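Mar 24, 2025

# How to compare grip pads on hand-held grippers using whatever's in your wardrobe

I've been meaning to write this up for ages, because I keep getting the same message: "I've got a pair of hand-held grippers and two sets of pads, how do I find out which pads are better?" My answer is always the same. Pick up some clothes! Boxes and mugs will flatter nearly any pad you put on them. Soft, floppy, bunchy fabric shows you the differences in an afternoon, and you don't need a lab for it (I do mine in an ordinary room with the curtains open).

So what follows is the routine I use. It works for the Piditz pads I started with and for the softer Akham ones I've been trying lately, and I can't see why it wouldn't work for any pair of fingers that close towards each other.

## What you'll want to hand

- Two hand-held grippers, one for each hand
- At least two kinds of pad that fit the same fingers
- One flat thing made of cloth, in a single strong colour
- One chunky knit
- One shirt with buttons
- A notebook (paper, trust me, your hands will be full)
- A little screwdriver for swapping pads

I like red for the fabrics. On a pale table it's dead easy to see in the recordings where the cloth stops and the table begins, and that saves so much squinting later on.

## Step 1: Start flat

Lay your plain cloth out on a table and leave a few creases in it. I used to iron everything first, which was silly, as a perfectly flat cloth on a smooth table is about the hardest thing you can ask a two-finger gripper to pick up and you'll only get cross with it. A crease gives the pads something to bite on.

Open the fingers right up before you go in, and come down with both tips on either side of the crease. Then close slowly.

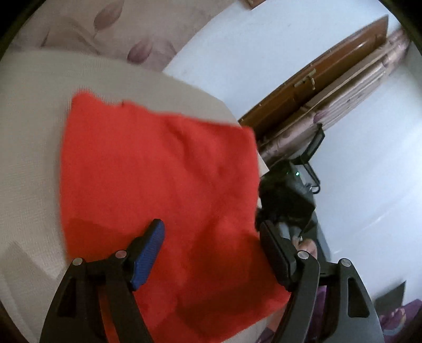
Do ten tries with one set of pads before you change anything. I know it's tempting to swap after two bad ones, but you're learning the movement as well as testing the rubber, and your tenth go will be much better than your first whatever is on the fingers. For that reason I go back and repeat the first set at the end of the session. If the first pads suddenly look brilliant on the second visit, it was you who improved!

For each try I write down one of three letters. G means it came up and stayed up, S means it slipped out, and M means I missed and closed on air. Keep the misses separate from the slips. A miss is your aim or your camera view, and a slip is the pad, and if you lump them together your notes are useless (ask me how I know).

One more thing about lighting. The fingers throw a shadow straight onto whatever you're reaching for, and on dark fabric it can swallow the crease you're aiming at. Move yourself round the table until the shadow falls somewhere less annoying. It's free and it helped me more than the extra lamp I bought.

## Step 2: Move on to the knit

Now swap the flat cloth for something thick and bunch it up into rolls. This is a much kinder job, and nearly every pad will hold a fat fold of knit, so you're watching for different things here:

1. Does the pad let go cleanly when you open the fingers? Some of the grippier ones hang on to loose fibres, and you end up shaking the garment off like a sticky sweet wrapper.
2. Does the fold roll between the pads as you lift? If it does, try closing a bit further down the fold.
3. How does it cope with trimmings? Little rhinestones along a seam are a lovely test. A hard lump between two soft pads leaves a gap beside it, and the cloth can creep out through there.
4. Can you hold with one gripper and bring in the second without bashing them together? Take the first fold, keep it still, and let the other jaw come in from the side with its tip low over the knit. Practise this one slowly. The bodies of these things are wider than you think, and the camera sits up on top where you forget about it.
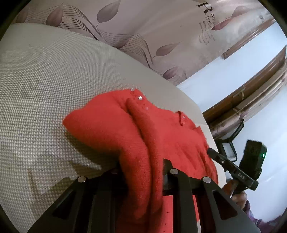

## Step 3: Try a shirt with buttons

Buttons are where I made up my mind about pads. The front edge of a shirt is thicker than the rest, with a nice firm line to it, so you'd think it would be easy, and with some pads it is. With the stiffer ones I found the edge would sit nicely in the gap and then squirt out sideways as the fingers shut.

Crumple the shirt on a bed and leave the buttoned bit facing up. A bed is a good change from a table, by the way, as it gives a little when you push down and you can be a touch clumsier with your tips. Get the fingers either side of the edge, stop, and have a look before closing. 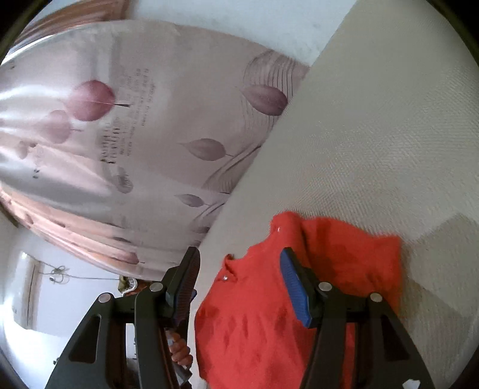

I count to two at that point, every single time. It feels daft, but the pause gives you a clean moment in the recording where the fingers are open around the edge and nothing has moved yet, and when you're comparing pads later you can line up all your tries from there. Before I did this I was scrubbing back and forth through clips trying to guess when each grasp began.

It also helps to have your two pads in different colours, if you've got them. I can tell straight off which finger I'm looking at when one pad is bright blue, even if the clip has ended up sideways. My Suominen set came all in one colour and I got in a right muddle with it.

## Step 4: Add it all up

Last time I did the whole routine I ended up with 46 tries in the notebook, spread over both sets of pads. That isn't loads, and I wouldn't put it in a scientific paper, but it was plenty to settle which set I wanted to keep on.

My own verdict, for what it's worth: the softer pads were better on the flat cloth and the shirt edge, and on the knit I couldn't tell them apart. The softer ones do pick up fluff, so I give them a wipe with a damp cloth between garments and let them dry properly. The harder ones I've kept for boxes and tins.

## A few things that tripped me up

**Tight pivots.** If one finger moves more stiffly than the other, the fabric gets dragged to one side and you'll blame the pad. Open and close the gripper in the air a few times first and watch that both sides travel together.

**Busy backgrounds.** I've got leafy patterned fabric near my table and it does make the clips harder to read by eye. Plain is nicer if you have the choice.

**Tired hands.** Squeezing a handle over and over is real work! I take a break after every four or five minutes now, and my late tries have stopped being noticeably worse than my early ones.

**Changing two things at once.** I did this with the Pimer fingers, new fingers and new pads on the same afternoon, and had to throw the lot away and begin again. Pads first, fingers another day.

I'm planning to do towels in June, when I can hang them on the line outside and try grabbing them while they're moving about a bit.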